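3.2 Sorting and storage of clothing in the home

The second part of the interview dealt with how clothes move between the wash, the bed and the wardrobe. Earlier work on household laundry has mostly looked at the machine itself: how full it is, which programme is chosen and how warm the water is. Much less has been written on what people do with garments once they are clean, although this has a bearing on how long they last and how soon they are washed again.

We spoke to 28 households in Skenddale during September. Fourteen of them were visited a second time, and the household member who did most of the laundry was asked to talk us through a normal load. All interviews were carried out by the second author (Myklebust) and coded by both authors using the scheme set out in Cheng and Myklebust's earlier pilot. The transcripts gave 2084 coded statements, of which the largest group concerned folding.

Folding was nearly always done on a bed. People gave different grounds for this, most often the height and the lack of a clear table. Flat items such as towels and pillowcases were dealt with first and quickly. Garments with elastic were left until later, and several people described them as awkward, as the gathered part will not lie flat and the two halves do not match when the garment is doubled over.
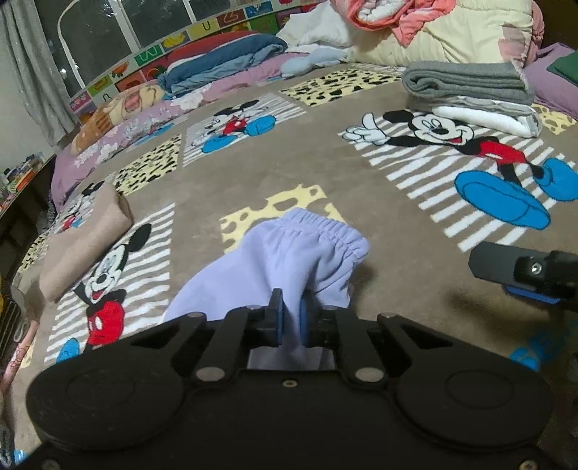 Figure 4. Soft lavender garment with a gathered elastic waistband, laid on a bed. Small puckers run along the band, with deeper creases below it.

Eleven households did not fold elasticated clothing at all. It was rolled, or put straight into a drawer. In these homes nightwear and loose trousers were often kept apart from other clothes, and the line between clean and worn items was less strict. One woman kept a chair for things that had been worn once and were "not dirty enough for the basket". Similar in-between places came up in most interviews: a hook behind the door, the end of the bed, the top of a chest of drawers.

We found no clear link between folding habits and the size of the home. The age of the person doing the laundry seemed to matter more, with older participants more likely to fold everything, including underwear. The sample is too small to test this properly, and we did not ask where people had learned to fold. Ironing is treated separately in section 3.3, as only a few households still did it every week.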